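Letters From the Prerkeck Line: What a Box of Covers Can Tell Us About Two Small Towns

Student project report, Local History Through Everyday Objects
March 2025

I should start by saying that I did not collect anything before I signed up for this course. My grandmother had an album of stamps that she let me turn the pages of on rainy afternoons, and that was the whole of my experience. So when we were asked to pick an everyday object and follow it into the past, I had a vague idea of doing milk bottles. Then our county library put out a donated box of old envelopes (collectors call them "covers," a word I now use at the dinner table to the annoyance of my family), and the milk bottles were forgotten by lunch.

The box holds 574 covers, nearly all of them mailed between Brellstead and Prerkeck in the years when a branch railroad still ran between the two towns. The letters themselves are mostly gone. What is left is the outside: the stamp, the postmark, the address, sometimes a return address on the flap, and now and then a grocery sum worked out in pencil on the back. My question was a simple one, or I thought it was when I wrote it on my proposal form in January. Could I tell, from the outsides alone, how the closing of the railroad changed the way people in these two towns wrote to each other?

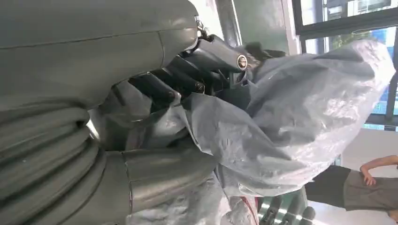 Reading time: 4 minutes

I want to explain how I worked, as a good deal of my semester went into this part and very little of it shows in the results. Each cover got a number in soft pencil on a slip of paper (never on the cover itself, I was told this very firmly on my first day) and a line in my spreadsheet. I wrote down the date of the postmark, the town, the stamp value, and whether the mark was the ordinary round one or one of the railway marks that were struck by clerks sorting mail on the moving train. Those railway marks are lovely things once you get your eye in. They are often crooked, and on a few of them you could almost believe you can feel the bend outside Prerkeck where the clerk lost his balance, although I admit there is no way to prove that and I was asked to take it out of my draft.

Of the whole box, 144 covers turned out to have postmarks I could not date. Some were smudged, some had lost the corner with the year on it, and a fair number had had the stamp soaked off by an earlier collector who wanted the stamp and did not care for the rest. I was upset about these for longer than I probably should have been. I kept them in the spreadsheet with the date column blank, and I left them out of everything that depends on dates.

The dated covers gave me more than I expected. While the train ran, a letter could be mailed in Brellstead after breakfast and carry a Prerkeck receiving mark the same afternoon. I found 14 covers with both marks clear enough to read the hour, which isn't many, but they all agree with each other and they made me very happy. After the line closed, the mail went the long way by road, through Skumirau, and the receiving marks are a day later and sometimes two. I had pictured letters getting fewer at that point, as people gave up on the slower service. The box does not show that. There are just as many covers in the three years after the closing as in the three years before, and there are more postcards among the earlier ones, the kind with a single line about supper or a dentist appointment. My guess is that the quick little messages moved to the telephone and the longer letters kept going as they always had.

I do have to be careful here. A box like this was put together by somebody, and that somebody may have liked some things better than others. If the person who gathered these covers was fond of postcards with railway marks, then I am measuring a hobby as much as a town. I tried to check this against the Skumirau post office ledgers, which the library has on film, but they only cover outgoing parcels and I spent two whole afternoons learning that.

One small side trip that I could not leave out. There is a run of covers from a seed company called Ccori, with a printed corner showing a pea pod and the promise of a catalog listing 600 varieties. They went to farm addresses all along the line, and the printed corner changes from green to black partway through. I don't know when or why, and if anyone in the area has a catalog in an attic I would dearly love to see it.

If I had another semester I would go back to the undated covers with better light and a book of postmark types, and I would ask in both towns whether any of the families on the envelopes still have the letters. I would also number the slips before lunch and not after, having once dropped the entire tray.

The spreadsheet and my notes have been left with the library along with the box.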